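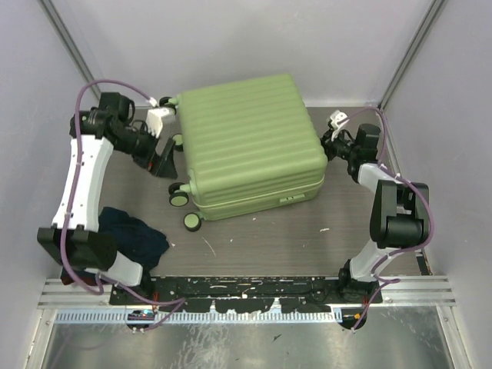
What is the Gandiddale cell, and how often must it be serviced?
The Gandiddale cell is a two-arm robot workstation for handling luggage and other household goods on a low platform. It receives a short check before each shift and a full service after every 2,000 hours of operation, and the gripper fingers are inspected separately when they lose their hold.

Gandiddale cell

The Gandiddale cell is a robot workstation with two arms, installed at the Rurness workshop of the engineering firm Lindqvist. It takes its name from the street where the first version was built. The cell is used for tests in which two grippers must work on one large object, such as a suitcase. In the records of the workshop it carries the number 116.

Construction

The two arms stand at the front of the platform, one at the left and one at the right, and reach toward the back. Their bases are fixed to a black mounting plate. An aluminum rail with parallel grooves runs in front of this plate. The links of the arms are white and the joint housings are black. Each arm ends in a gripper, and a purple cable follows the outer side of the arm down to the front.

The platform has a gray wood-grain surface. It is enclosed by smooth walls of a pale color, with aluminum posts in the corners. The mounting plate was moved from the older cell and still has its paint splatters and worn patches. These marks have no influence on the work, and the maintenance instructions say that the plate should not be sanded or repainted while the arms are mounted.

Setup

The cell is set up in a fixed order. First the mounting plate is leveled and its screws are tightened from the center toward the ends. The left arm is then mounted and moved by hand, with power off, through its full range. The right arm follows. Only when both arms have been moved in this way are the cables connected.

The distance between the arms is measured at the bases and entered in Trileck, the control program of the cell. A wrong value is not easy to notice with small objects, where one arm often does most of the work. With a hard suitcase the mistake becomes clear very soon, as both grippers push against the shell and one of the arms stops with a force warning. For this reason a hard suitcase is the usual test object after setup. It is laid flat, near the middle of the platform, and the grippers approach it from opposite sides at reduced speed.

Cable routing

The cables are the part that needs the most attention. Each of them must have a free loop at the wrist, large enough that the wrist can turn to both of its end positions without pulling. In the first months of operation the cables were tied close to the links. This looked tidy, but the left cable broke inside its jacket after 3,492 cycles, near the upper joint. The routing was changed by Delphine Esposito, at that time the technician of the workshop, and the wide loop has been kept on both sides.

A loop that is too wide brings another problem. It can catch on a wheel or a handle of the object when the arm draws back. The instructions ask the technician to run the arm slowly to its lowest position and watch where the cable goes.

Routine maintenance

Before the shift, the technician wipes the platform, looks over the gripper fingers and checks that the cables are not twisted. Small debris is picked up by hand or with a vacuum cleaner. Compressed air is not permitted inside the walls, because it carries dust into the joint housings.

The full service takes one working day. It includes:

Tightening of the base screws
Cleaning of the grooves in the front rail
Comparison of both arms in the zero position
Replacement of any cable with a cracked jacket
A new measurement of the distance between the bases

Repair of the grippers

Gripper fingers wear at the tip. A worn finger slides on ribbed or curved shells before it fails on flat ones, so suitcases are a good early sign. Fingers are changed with the wrist turned upward and the power off. After the change, the opening of the gripper must be calibrated again in Trileck. The instructions allow 3 attempts at calibration. If the last attempt fails, the gripper is removed and examined on the bench.

Diarmuid Quinlan, who wrote the present version of the instructions, recommends changing the fingers on both arms together. Some operators at Rurness do not follow this and replace only the worn one.

See also

Trileck (control program)
Parallel gripper
Cable management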